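Working capital

Working capital is the money a business has available for its day-to-day operation. In its simplest form it is the difference between current assets and current liabilities. Current assets are cash and anything expected to turn into cash within one year, such as unpaid customer invoices and goods held for sale. Current liabilities are debts and other obligations due within the same year. A business can be profitable on paper and still fail if its working capital runs out before its customers pay.

The term is used in two senses. Gross working capital refers to the total of current assets alone. Net working capital refers to current assets less current liabilities and is the more common meaning in accounting reports and loan applications.

Components

Cash. Money on hand and in bank accounts, together with short-term deposits that can be withdrawn without a large penalty. Cash set aside for a long-term purpose, such as the purchase of a building, is usually left out of the calculation.

Receivables. Amounts owed by customers for goods already delivered or work already done. Receivables are normally stated after a deduction for debts that are unlikely to be collected.

Inventory. Raw materials, partly finished goods and finished goods. Inventory is the least liquid of the main current assets, as it must first be sold and then paid for. In a service business it may be close to zero.

Prepaid expenses. Rent, insurance and similar costs paid ahead of the period they cover. These count as current assets although they are seldom turned back into cash.

Payables. Amounts owed to suppliers. Payables act as a form of short-term credit, often without interest if the bill is settled within the agreed term.

Accrued expenses and short-term debt. Wages earned by staff but not yet paid, taxes due, bank overdrafts, and the part of any long-term loan that falls due within the year.
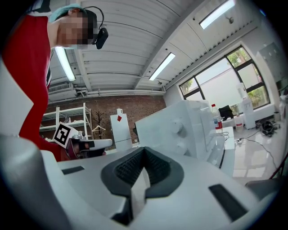

Person in a light blue cap and red shirt holding a hand-held gripper.

Measurement

The current ratio divides current assets by current liabilities. A ratio below one means that short-term obligations are greater than the assets available to meet them. A ratio above one indicates a surplus, although a very high figure may mean that cash is idle or that unsold stock is building up. No single value is correct for all trades. A grocery store that sells for cash and buys on credit can operate with a low ratio, while a maker of heavy equipment generally cannot.

The quick ratio, also called the acid test, leaves out inventory and prepaid expenses. It is used where stock is slow to sell or where its value is uncertain.

Both ratios describe a single date. A seasonal business may appear strong at the end of its selling period and weak shortly before it. Lenders therefore often ask for monthly figures as well as the year-end balance sheet.

The cash conversion cycle

The cash conversion cycle measures the time between paying for inputs and receiving payment from customers. It is calculated in days, from three parts:

Days of inventory: the average time goods are held before sale.
Days of receivables: the average time customers take to pay.
Days of payables: the average time the business takes to pay its suppliers.

The first two are added together and the third is subtracted. A business that holds goods for 40 days, collects in 24 days and pays its suppliers in 24 days has a cycle of 40 days. During that period the cost of the goods must be financed from the owner's funds, from earlier profits or from borrowing.

A negative cycle is possible. It occurs where customers pay before the supplier's bill falls due, as in subscription publishing, ticket sales and some forms of retail trade. In such a business growth tends to produce cash, and a fall in sales can use it up quickly.

Worked case

The accounts of two small firms are sometimes set side by side to show the effect of payment terms. Plestlow, a packaging wholesaler, and Andden, a repair service, each report net working capital of 300, stated in thousands of dollars. Plestlow has current assets of 960, most of it in stock. Andden has a much smaller balance sheet and almost no stock, with its current assets divided between cash and receivables.

On the basic measure the two are equal. On the quick ratio they differ widely. Plestlow would need to sell a large part of its goods to meet its payables, and a forced sale would be likely to bring less than book value. Andden depends instead on the payment habits of its customers, and the late payment of a single large invoice has a direct effect on its ability to pay wages.

Sources of finance

Permanent working capital is the minimum level needed throughout the year. It is commonly financed by owner's equity or a term loan. Temporary working capital covers seasonal or irregular needs and is more often financed by short-term borrowing.

A line of credit allows the business to draw and repay funds up to a fixed limit, with interest charged on the amount drawn. Some lenders require the balance to be brought to zero for a set period each year.

Factoring is the sale of receivables to a third party at a discount. In factoring with recourse, the seller must make good any invoice that the customer fails to pay. In factoring without recourse, the factor carries that risk and charges more for doing so. Invoice discounting is a related arrangement in which the receivables serve as security and the business continues to collect them itself. 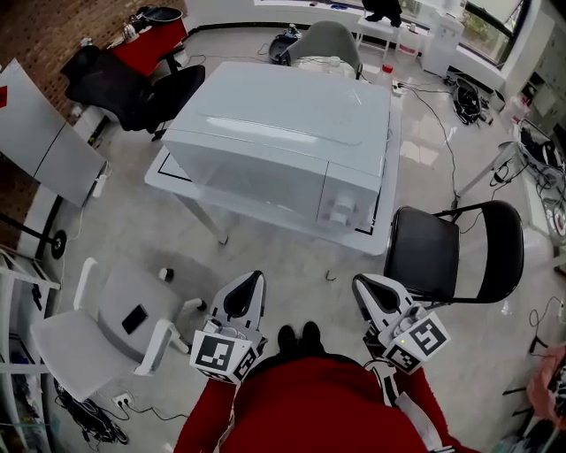
White table with a lidded gray storage box, and a gripper in each of the person's hands.

Trade credit is granted by suppliers, usually for a fixed number of days. A discount may be offered for early payment. Refusing the discount has a cost, and when this is expressed as a yearly rate it is often higher than the rate on a bank loan.

Management

Control of working capital is mainly a matter of routine. Invoices are issued promptly, overdue accounts are followed up on a fixed schedule, and stock levels are compared with recent sales. Credit limits are set for each customer and reviewed when payment slows.

Stasiv, a parts distributor, reviews its stock each October, ahead of its busiest quarter, and marks down lines that have not moved. Pusuten, a furniture maker, asks for a deposit on each custom order, which shifts part of the cost of materials to the buyer. The deposit is recorded as a current liability until the order is delivered, so that receiving it leaves net working capital unchanged while cash on hand rises.

Delaying payment to suppliers also preserves cash, but it may lead to lost discounts, less favorable terms or a refusal to supply.

Limitations

Book figures may overstate the funds available. Old stock may be carried at a value it can no longer fetch, and receivables may include disputed amounts. An unused line of credit does not appear among current assets, although it affects the ability to pay. Comparison between firms is further limited by differences in inventory valuation and in the choice of year-end date.

See also

Cash flow forecast
Current ratio
Factoring
Inventory turnover
Trade credit

Last revised Mar 21, 2020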